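Collecting Demonstrations at Lirkmont: A Talk With Feven Wubshet

Feven Wubshet runs data collection at Lirkmont, where a team of operators has been recording examples of computer teardown for a learning system called Mersha. The work began in July with desktop machines and has since moved on to servers and workstations. We spoke in her office in Lirham, one floor above the benches.

Asked what an example consists of, she kept it short. "One operator, one task, start to finish. Open the lever, lift the processor, put it in the tray. That's an episode. We have 2105 of them that passed review."

Another 515 did not pass. Most of those were dropped for dull reasons, she said: a recording that started late, a lighting change in the middle, an operator who stopped to answer a question. A failed grasp is not grounds for dropping an episode if the operator recovers from it. "We want those. If every example goes right the first time, the model has never seen what to do when the finger slides off."

Processor work has taken up more of the schedule than she planned. Memory modules are easier to teach, in her view, because they stand up from the board and give the fingers something to hold. A processor sits low inside its bracket, the metal reflects the lights, and the fingertip has to come in at the right angle.

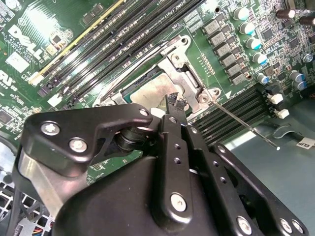 Vivek Negi would prefer fewer processor episodes and more variety in the boards. He said that 200 recordings on one model teach the system that model and little else, and that he would trade half of them for 15 on a board it has never met.

Wubshet doesn't dispute the point but says the order matters. "You need depth on something before you can tell whether breadth is helping. Otherwise a bad result tells you nothing. Was it the new board, or did it never learn the lever?"

Her operators work in shifts of two hours, with a break at the halfway mark. She tried longer shifts at first and saw the motions get sloppy toward the end. New people spend their first week on scrap boards, and nothing they record in that time goes into the set.

Labeling is done by a separate group under Nahom Tesfamariam, who asked that the written notes stay short. An earlier form had a box for comments, and people filled it with everything. The current one asks which part was handled, whether it came free, and whether the operator had to try again.

Her next job is cables. "They move when you touch them, and they don't go back where they were," Wubshet said. "I have four operators signed up for it and I'd like six."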